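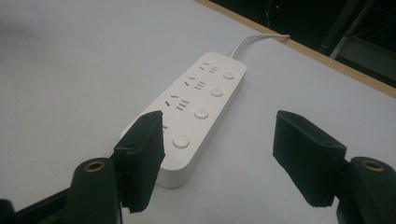

沼泽搬家记

2025年12月15日

Gemden镇外有一片沼泽,再过不久就要搬家了。搬家这个词是我起的,文件里的说法叫“异地等效生境补偿”,念完要换一口气。大意是:Jeltis公司要在沼泽上修一座物流园,作为交换,它会在上游的Vestura再造一片沼泽,面积只多不少,鸟可以自行前往。

鸟有没有收到通知,文件没有写。

我在这个镇上住了大半辈子,对沼泽谈不上多深的感情。小时候掉进去过一只靴子,至今没有还给我。夏天蚊子从那里来,春天马路被淹也多半是它的功劳。所以九月份镇上开说明会的时候,我是抱着相当开放的态度去的,主要是听说有热汤。

汤确实不错。Jeltis派来讲解的是Mogens Frandsen,一个语速很慢、领带很直的人,他用了一个多小时证明沼泽是可以换算的。原址39公顷,新址93公顷。他把这两个数字并排放在幕布上,停了很久,好让我们自己领会。坐在我前面的一位老先生点头点得十分用力,后来我才看出他是睡着了。

93比39大,这一点我没有意见。我的意见在于,这两个数字只是长得像。39公顷是一片泥炭沼泽,泥炭一年积不到一毫米,最深的地方要拿长杆子捅。93公顷是Vestura的一块旧草场,打算挖几条沟、放点水、撒一遍种子。拿后者抵前者,相当于有人烧了你家的老账本,赔给你一摞更厚的空白本子,还请你注意纸张质量有所提升。

会上有人问新沼泽要多久才算长好。Frandsen先生说,监测期为五年。提问的人说,我问的是长好要多久。Frandsen先生说,监测报告每年都会公开。这样来回了三趟,主持人宣布可以添汤了。

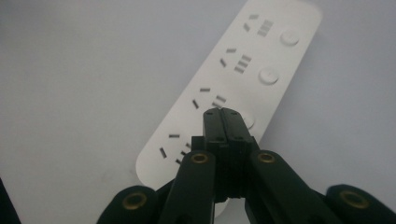 我后来去翻了补偿方案的全文,155页,附录另算。翻的过程并不愉快,不过有几处值得说。方案给原址打了分,满分多少没有交代,得分是“中等偏低”,理由包括“水体浑浊”“通行困难”和“缺乏景观亭”。拿这几条去考核一片沼泽,好比说某条鱼的肺活量不太理想。新址的得分是“潜力较高”。潜力是个好东西,我上中学的时候老师也常在评语里这样写我。

方案第四章讲水。Akpalu河每到春汛都要往沼泽里漫一回,沼泽把水存住,到夏天再一点点还给河道。镇子下半截能不能保住地下室,靠的就是这一手。物流园建成以后,这个活儿改由一座调蓄池来干,池子是混凝土的,带两台水泵。等到新沼泽吸饱了水,也能存不少,只可惜它在上游另一条支流上,那条支流不经过我们镇。我把这一段读了三遍,以为自己看错了图。没有看错。将来我们这边淹水的时候,可以欣慰地想到Vestura那边存得很好,而Vestura那边据我所知从来没有淹过。

Katalin Hajdu在镇上管了多年排水,退休后还习惯在下雨天出门看沟。她跟我讲,水泵当然能用,问题是春汛那几天也是镇上最爱停电的几天。她讲这话时口气很平,像在报菜价。

也有人觉得我们这些抱怨的人太难伺候。Abdelghani Amrani开了一家轮胎店,盼这个物流园盼了好些年,他当面问过我:你一年去那片沼泽几回?我如实回答,两回,其中一回是去找狗。他说,那不就得了。我得承认这话有分量。镇上需要工作,年轻人搬走的速度比泥炭积得快多了,我也没有资格让人家守着一片烂泥过清贫日子,好方便我偶尔去找狗。物流园建在镇东那块废弃的砖厂上,我第一个去剪彩,剪刀自备。砖厂的地方案里也提到过,在附录,占了半页,结论是“平整成本较高”。高多少没有列。

我比较想跟Amrani先生争的是另一件事:补偿制度本来是最后一步。先看能不能避开,避不开再看能不能少占,实在要占了才谈赔。我们省的规定里,这个次序写得清清楚楚,一、二、三,连小学生都排得出来。到了实际操作里,大家一进门就直奔第三步,前两步留到写报告时再补,每步补一段,措辞还挺诚恳。

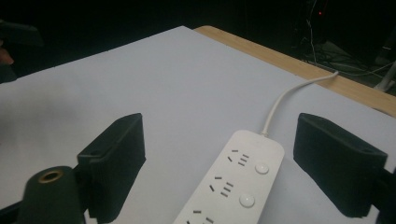 补偿制度最让人放心不下的地方,是它相信生境可以做成标准件。按照这个思路,一处湿地就是若干功能的集合,蓄水一项,碳一项,涉禽一项,各有各的分值,缺哪项补哪项。我写到这里看了一眼白桌面上的插线板,它倒真是这么回事:一组一组排下去,每组都是两孔挨着三孔,哪一组跟哪一组都没什么分别,插头挪个位子,台灯是不会有意见的。沼泽没有人这样设计过。杓鹬在那个水洼边下蛋,是因为它母亲在那里下过,再往前推还有一长串母亲。你在别处给它准备一个同等规格的水洼,它多半会从上面飞过去,然后在物流园的停车场上空转圈,转上几个春天,后来就不来了。监测报告会记作“数量波动”。

邻省有过先例,我托Tove Hjaltadóttir找来了资料。她教了一辈子地理,现在替几个学会整理旧图,手上什么都有。那边的补偿湿地到验收时,登记在册的有419公顷,她拿着图一块块去核对,其中一部分已经成了柳树林,另一部分是很体面的草坪,还有一块,她说,现在有人在上面养羊驼。羊驼过得很好。按照验收标准,那块地的“植被覆盖率”是全部地块里最高的。

照理说写到这里该拿出一个主张,光发牢骚不太像话。我的主张不多。第一,砖厂那块地的平整成本请写成一个数目,“较高”两个字我没法拿去跟调蓄池和水泵的造价作比较。第二,如果非要造新沼泽,先造,等它真能存水、真有鸟住下了,再来动旧的,造的人想必对自己的手艺有信心,那么多等些年也不妨事。第三,补偿要补在同一条河上。这一条我原以为不必写出来。

我把这些话在会上也说过一遍,当时站在旁边做记录的是省里来的Gunnlaugur Nørgaard,他很客气,记得也很快。纪要出来以后我去找自己那一段,找到了,一共一行:“一名居民对项目表示关注,并询问靴子事宜。”

靴子我确实提了。意见征询还没有截止,书面材料可以直接交到镇公所一楼,要签名,要写住址,不收匿名的。我那份已经交了,里面没有提靴子。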